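Covilis open day, Wednesday: who went?

Forum: Local Tech and Making > Visits and Events

pirkness_dave
I went to the Covilis open day at the Adugna building on Wednesday and said I'd write something up. I got there for the second session. You sign in, get a sticker and wait by the lift until they have enough people. There were 30 places per session and ours was full.

First part was a talk by Krishnamoorthy Chettiar on what they do, which is mostly kitchen handling work. Second part was the demonstration. All of it was in simulation, shown on the big screen with Kalkidan Ayele at the keyboard. I had expected an arm in a room. The leaflet only said "kitchen robot demonstration", so I can see why a few people felt misled.

The task was a jar: pick it up off the worktop and deal with it. They did several runs and took questions between them. Tea afterwards, and you could talk to the staff.

stindisska_fan
I was in the same session and I was one of the people who felt misled. I took two buses to watch a screen. They could have put the video on their site and saved everyone the fare. The Stindisska day last year had a real arm behind a rail and you could see it miss things.

meron_y
Meron Yilma here, I helped on the door. The wording on the leaflet has been passed on and it will say "simulated" for the next one. Sorry about the buses.

oldbenchfitter
I don't mind simulation. I spent 6 years on a line where nobody simulated anything and we found out about clearances with a hammer. What I want to know is how much of it carries over. Did anyone ask?

pirkness_dave
Someone did. Abrehet Degefa answered that one. She said grasping is the part that carries over worst, and reaching and avoiding things carries over fairly well. She didn't give a percentage and said she wouldn't trust one if she heard it. They change the lighting and the textures between runs so that the software doesn't get used to one kitchen.

stindisska_fan
Changing the textures doesn't give you a wet jar or a lid someone left half on.

kidus_g
It doesn't, but she said that too. She listed wet things, bags and anything floppy as stuff they don't attempt yet. I thought she was straight about it. The talk before was more of a sales pitch, I'll give you that.

oldbenchfitter
Fair enough. What was on the worktop? If it's one jar on a bare surface I'm not interested.

kidus_g
Not bare. Chopping board, knife block, plates with pastries on, and a hob and a sink further along. Shelf over the back. I took my lad (nine) and he mostly wanted to know if the robot would get the croissant. It was not going for the croissant.

pirkness_dave
Kalkidan Ayele said we could share stills so I've put two up. Both from the jar task.
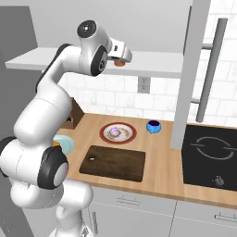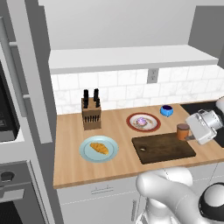 Practical notes for anyone going to the next one

Parking is at the back of the Adugna building, through the barrier. Press the buzzer and say open day. The front spaces belong to the dentist.

The lift works but is slow. Talk is upstairs, tea is downstairs.

Sit on the left if you can, there is a pillar on the right.

Next date is in March. Booking is by email only and they don't answer the phone.

oldbenchfitter
Thanks for the pictures. The shelf over the back is more use as a test than I expected, since you have to keep the wrist out of it if you lift too soon. I might go in March. Do they let you choose the task?

meron_y
Not at the last one. You can write a question on a card and they pick from those. I'll ask if they can do the same with tasks.

stindisska_fan
If they let people choose I'll come back. Put me down for the blue cup, or bowl, whatever it is. Round things with an open top are where I'd expect it to struggle.

kidus_g
My lad says croissant.

pirkness_dave
Both noted. Meron, is the second session still the afternoon one? My shift has changed and I can't do mornings now.

meron_y
Yes, still 2 o'clock. Doors a bit before.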